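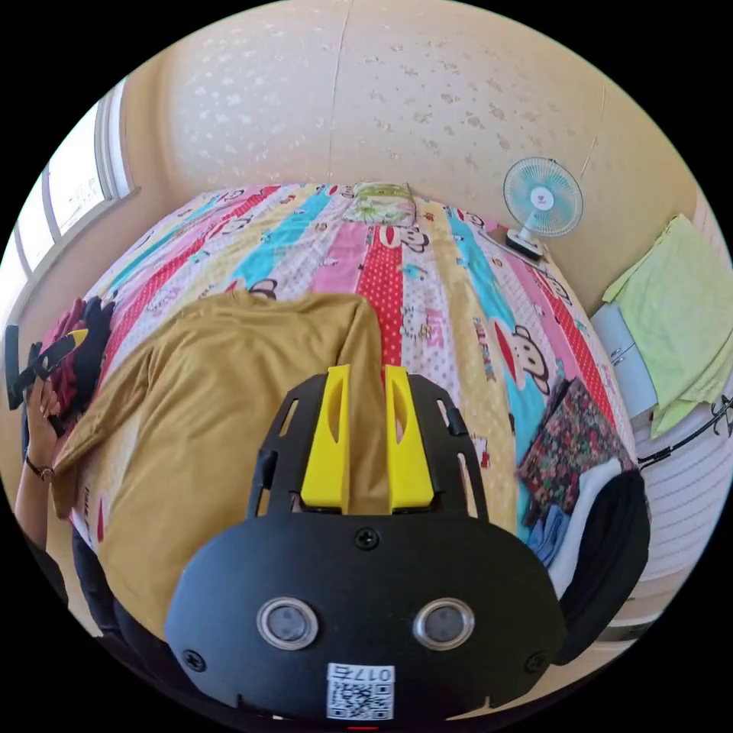 Section 2: Folding Long-Sleeved Shirts on a Bed

A bed is a wonderful place to fold clothes! It's wide, it's soft, and you can leave the unfolded pile on one side and build your finished stack on the other. The Kelia folding guide was written with a bed in mind, so you won't need a table for any of the steps in this section.

Before you start

Pull the bedspread straight. A striped one is a real treat here, as you can line up your hems with the bands of color. Push the pillow up to the wall end and move bags and thicker fabrics to the edges, leaving the middle free for one shirt at a time.

To fold the shirt

1. Lay the shirt face down in the middle of the bed, collar toward the pillow.

2. Stretch both sleeves out to the sides and smooth the body with your palms, working from the collar down.

3. Fold one side in toward the center, then turn the sleeve down so it lies along the body.

4. Repeat with the other side. You should now have a long, even strip (so satisfying!).

5. Bring the hem up to the middle, then fold once more to the collar.

6. Turn the shirt over and move it to your finished stack.

Note: Bulky knits like to spring open. Stop after the first fold in step 5 and lay them flat in the drawer.

Note: If a sleeve ends up longer than the folded body, double it back on itself at the cuff. It will hide nicely inside.

Caution: Keep clothes clear of fans and radiators while you work. Never drape a shirt over a fan, even when it is switched off.

Caution: Dark reds and navies can bleed. Keep damp pieces away from light-colored shirts and bedding.

For sweaters with hoods, go on to Section 3. Drawer layouts for the Rendau chest are on page 27.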